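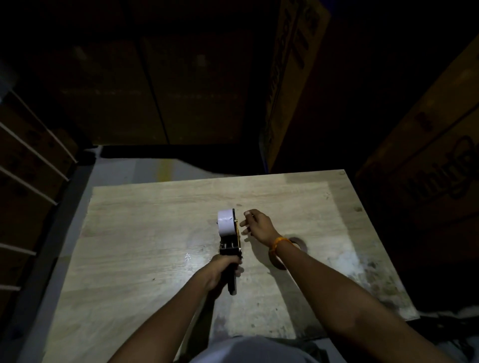 About Poritz

Poritz packs things for people who make things. That is the whole business, and it has taken us a surprising number of meetings to get it down to one sentence.

We started in April with a single table, a borrowed van and an order from a candle maker who had run out of hallway. Nadine Abu Hammour, who founded the company and still does the early shift, had spent years sending out other people's parcels for a large firm where the packing instructions ran to 50 pages and the boxes still arrived looking as though they'd been sat on. Our own instructions fit on a card. The card has a coffee ring on it and we are fond of it.

What we do

You send us your stock. We put it on a shelf, write down which shelf, and wait. When one of your customers buys something, we find it, wrap it, box it, tape it and hand it to the courier, who goes at 4.30 whether we are ready or not.

We look after small makers for the most part. Masum sends us notebooks and the occasional very heavy atlas. Honon does stoneware, and has taught us more about corners than we wished to know. Mạch sells tea in tins that are a pleasure to pack and a nuisance to stack. Between them and the rest of our clients we sent out 3,673 parcels last year, 573 of them in the fortnight when everyone remembers they have relatives.

How we pack

By hand, with a tape gun, at a table. We looked into a machine that folds and seals the carton for you, and it was very impressive, and it wanted every carton to be the same size. Our clients do not make things the same size.

New starters get a morning on taping before they touch an order. One strip along the seam, pressed down properly, then the ends. If you have to go back and add a bit more "just in case", the box is too big and you should fetch another one. We have strong views on this and will share them at lunch.

We keep white tape and brown tape. Clients may choose. One of them took three weeks over it.

The people

There are nine of us, which becomes eleven before Christmas. Everybody packs, including the person who does the invoices, and you can generally tell which parcels are hers because the labels are straight.

Working with us

Our minimum is 20 parcels a month. There is no joining fee and no dashboard. You get a phone number, and somebody picks it up between 8 and 5, possibly with tape on their sleeve.

If you'd like to see the place first, come in the morning and wear a jumper.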